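Thread on pricing small electrical jobs when you work for yourself. I've done domestic work out of Mudbridge for a good while and changed how I quote last September. Posting the method in case it's any use to other sole traders. 1/

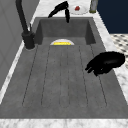
The old way was an hourly rate plus materials. It works on paper. In practice the customer hears the rate, multiplies it by a number in their head and is unhappy when the bill doesn't match. 2/

Start with your real cost per hour. Van, insurance, scheme fees, tool calibration, phone, software, accountant, training. Add them for the full year. Then add what you need to pay yourself, and tax. 3/

Divide by hours you can charge for. Most people get this wrong. They use 40 a week times 52 weeks. Go back through your diary instead and count only time that ended up on an invoice. 4/

I did this for one quarter and got 458 hours on site, of which 42 were return visits I never billed. Take those off before you divide. My rate had been set on a figure well above that. 5/

Return visits are the leak. Wrong accessory ordered, customer changed their mind on finish, plasterer not done. Each one is fuel, parking and half a morning. Log them under their own heading or they vanish. 6/

Next, list your common jobs. Extra double socket, like-for-like light fitting, outdoor socket, cooker circuit, consumer unit change, EICR on a two-bed flat. I ended up with 27 lines. Each gets a fixed price with the conditions written beside it. 7/

The conditions matter more than the price. For an added socket mine says: existing ring final tests satisfactory, RCD protection present, cable run under three metres, access from below or through a stud wall. Outside that, it's priced on site. 8/

Testing and paperwork go inside the price. I used to show the certificate as a separate line and people asked to have it removed. It isn't optional, so it shouldn't look optional. 9/

Minimum charge: set one and put it on the website. Mine covers travel, the first hour and basic testing. Enquiries dropped a little when it went up. The ones that stopped were mostly people collecting five quotes for a doorbell. 10/

Materials. I add a flat percentage and I say so if asked. It pays for collection time, stock on the van and the warranty call when a driver fails after eight months. If the customer supplies the fitting, labour is the same and the fitting isn't covered. 11/

Put that last part in writing. Bohdan Pasichnyk, who I share larger jobs with, had a set of customer-supplied downlights fail one after another and spent three visits arguing over who was paying for the ladder time. 12/

Larger work is a different matter. For a rewire I still survey, measure and build the quote up by room. The fixed list is no good there. Too much depends on floors, wall type and whether anyone is living in the place. 13/

Example from a recent one, a terrace on Macedo Road. Second-fix allowance was fine. First fix overran because two ceilings were lath and plaster above the board. Now on the survey sheet: lift a hatch or make a small inspection hole, with permission. 14/

Stage payments on anything above £3000. Deposit on booking, a payment at first fix, balance on certificate. Dates and amounts in the quote itself — not in a separate email that gets lost. 15/

Quote validity is 30 days. Cable prices move. I had one accepted after five months and the copper alone had gone up enough to wipe out the margin on the board change. 16/

Software: I tried a couple of job apps and went back to a spreadsheet with a locked price sheet. Thảo Thân set up the version I use, which pulls the conditions text into the quote automatically. Columns are job, labour minutes, materials, test time, price, conditions. 17/

Review the list twice a year. Mine was last done on 9th August. Compare labour minutes quoted with minutes logged. If a job runs over three times in a row, the price is wrong or the conditions are. Outdoor sockets were the worst on mine, nearly always down to wall thickness. 18/

Someone will ask about matching a cheaper quote. I don't. I'll ask whether the other one includes testing and notification, and leave it there. 19/

Happy to post the blank sheet with headings if there's interest. No prices in it — yours will differ from mine. 20/20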